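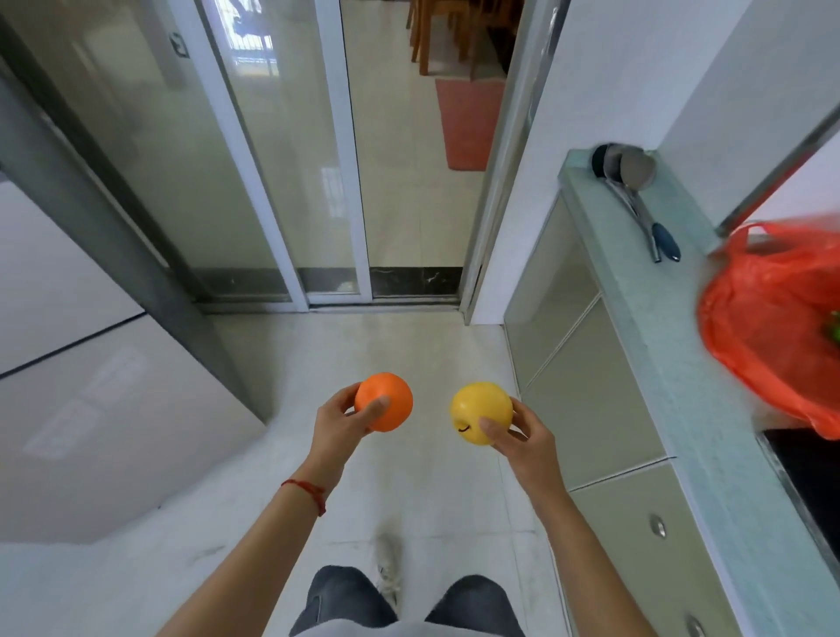
Photo: Zlata Demchenko

How to store fruit so less of it ends up in the trash

Most advice on keeping fruit fresh comes from people with something to sell. I have tried the green bags, the little charcoal discs and a vented box from Pelton that takes up half a fridge shelf. None of them beat a cold drawer and a bit of sorting. Here is what I do now, and where I still have doubts.

Step 1. Sort before you put anything away

Tip the fruit out and look at each piece. Anything with a soft spot or a split skin goes in a bowl to eat first. The saying about one bad apple is fair enough: a rotting apple gives off ethylene gas, mold can move to whatever is touching it, and a week later you are throwing out its neighbors too.

Step 2. Leave it unwashed

You will read that a vinegar bath makes everything last longer. Maybe, for berries, if you dry them properly, and I doubt many people do. For apples and oranges I wouldn't bother. Water left around the stem gives mold a start. Wash a piece when you're about to eat it.

Step 3. Give the apples the cold drawer

Apples go soft quickly on a warm counter. Put them in the fridge drawer, in a plastic bag with a few holes poked in it. If your fridge has a humidity slider, set it to low for fruit. I can't say the slider on my old Ivel does anything at all, but it costs nothing to move it.

Keep apples away from lettuce and carrots. The gas turns lettuce leaves brown and can make carrots bitter.

Step 4. Keep oranges loose

A bowl is fine for oranges you'll finish this week. The rest should go in the fridge without a sealed bag, which traps damp against the peel. Expect several weeks. The Seyoum leaflet that came with my fruit bowl promises 60 days, and I'd like to see the orange that managed it. Mine start to shrivel well before that.

Forget about thumping or sniffing them in the store. Pick the ones that feel heavy for their size.

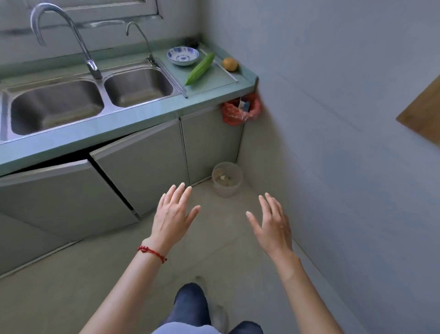 Step 5. Check the drawer every few days

It takes 2 minutes. Turn the fruit over, since bruises like to hide underneath, and move anything doubtful to the eat-first bowl. Wipe up any juice. A small bruise on an apple can be cut out. Mold on soft fruit means the whole piece goes.

Step 6. Ignore the gadgets, mostly

I ran a Prarkgate freshness disc in one bag of apples in December and left it out of another. Both bags were from the same store and sat in the same drawer. After 31 days I couldn't tell them apart by bite or by looks. One kitchen and two bags prove very little, I know, but the box didn't offer any better proof for its side. The refills cost $9.

If you have more fruit than you can eat, cook the apples down with a splash of water and freeze the sauce. Oranges can be juiced and frozen in an ice cube tray.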